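Fanbridge Winter Paths – README

Version 2, October

What's in it

2,844 stills of the paths at Fanbridge and the ground either side of them: asphalt, verges, hedges, bare trees, leaf litter and the odd evergreen. I love this stuff. Summer sets are easy to come by, but a leafless hedge is a lovely, difficult thing, and I wanted a good pile of them in one folder.

The straight stretches are the simplest place to start. Try the young trees first – thin branches against a bright sky will test any outline tool you have.
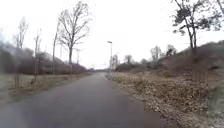 Straight path with young trees on the left verge, leaf litter on the right.

Folders

straight/ – one path, no junction
forks/ – any place where the path divides
labels/ – one text file per still, same name as the still

Labels

There are 25 plant and ground labels, listed in labels/names.txt. Twiggy growth with no leaves goes under "bare shrub", even where it is tall enough to argue over. Fallen leaves get their own label when they cover the ground; a few specks on the asphalt stay as "path". Stakes are labelled apart from trunks, which took ages and was worth it!

The forks are my favourites. You get the grass between the branches, two ways for the eye to go, and sometimes a splash of dark green in all that brown.
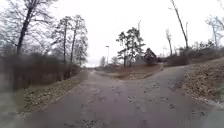
Fanbridge Paths, v2 – page 2

Pines are "evergreen tree" whatever their size, and the reddish-brown shrub beside this pair is "bare shrub or small tree", our label for anything we couldn't settle. Street lamps are "post".

Known gaps

Very little snow. Distant trees are often hazy, so treat their edges as about right at best. The Grutidside stills aren't merged yet.

Thanks and contact

Labels checked by Ataberk Kırmızıgül, who also wrote the Gredoto import script. Corrections very welcome – please give the file name and the label you'd use instead.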